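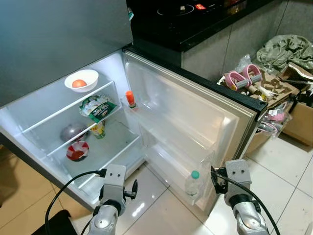 ## Injera at home, a thread (1/11)

OK, I finally have a teff starter that behaves and I can't stop talking about it, so you're all getting the whole story. Flatbread people, come in!

**2/11**
Quick basics if you've never had it. Injera is the big, soft, sour flatbread from Ethiopia and Eritrea. Teff flour, water, time. One side is smooth, the other is covered in little holes that people call eyes. You eat with it and you eat it. Best plate ever invented.

**3/11**
My first batch was gray glue. Second batch had a great smell and no eyes at all. I was using very cold water straight from the filter jug and then wondering why the bubbles took forever (I know, I know).

**4/11**
What fixed it was a class with Wondimu Chala, who teaches out of the back kitchen at Gashaw, the little grocery on Pedmont. He stuck a spoon in my jar, sniffed it, and said "two more days." That was the whole diagnosis. He was right!!

**5/11**
My routine now:

- 2 cups teff flour, 3 cups room-temperature water, a spoonful of the old batter
- stir with your hand until there are no lumps
- cover with a cloth and leave it on the counter
- on day three, pour off the dark water on top

Mine likes a kitchen at 70 degrees. Yours may want an extra day.

**6/11**
Then comes absit, the step I skipped for months. Take a scoop of the fermented batter, cook it with water in a small pot until it goes thick and shiny, let it cool, and stir it back in. Wait for it to puff up again. The difference in the eyes is huge, I yelled when I lifted the lid.
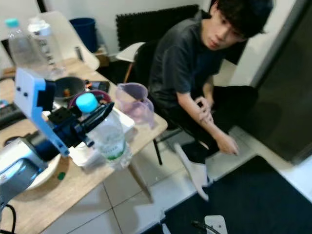 **Aurelio Zavala**

**7/11**
Cooking! Hot dry pan, nonstick if you don't own a mitad. Pour from the outside in, in a spiral, and don't tilt the pan much. When the holes have opened all over, put the lid on for a minute. You never flip it. Slide it onto a towel and let it cool all the way before you stack, or they'll glue themselves together (ask me about the Great Stack of November).

**8/11**
Flour talk. I've tried brown and ivory. Ivory is milder and a bit easier to pour, brown tastes deeper, almost like cocoa. I buy the bag from Alo because it's ground really fine. If yours feels sandy between your fingers, give it a longer soak.

**9/11**
Can you cut it with wheat or barley flour? Sure, lots of home cooks do, and it makes a stretchier bread. All teff is trickier but I love how sour it gets. Try both and report back, I want to hear everything.

**10/11**
What to put on top: misir wot (red lentils, a scary amount of onion, berbere), gomen, and a tomato salad with jalapeño and lemon. Cook the onions dry first, low and slow, before any oil goes in. My neighbors now text me when they smell the onions going.

**11/11**
Leftovers get torn up and tossed in warm sauce for breakfast. That's firfir and it might be my favorite part of the whole project. Keep back a half cup of batter in the fridge for the next round and feed it if it sits more than a week.

Post your eyes, people! Ugly ones too. I'll answer starter questions in the replies tonight after I get the lentils on.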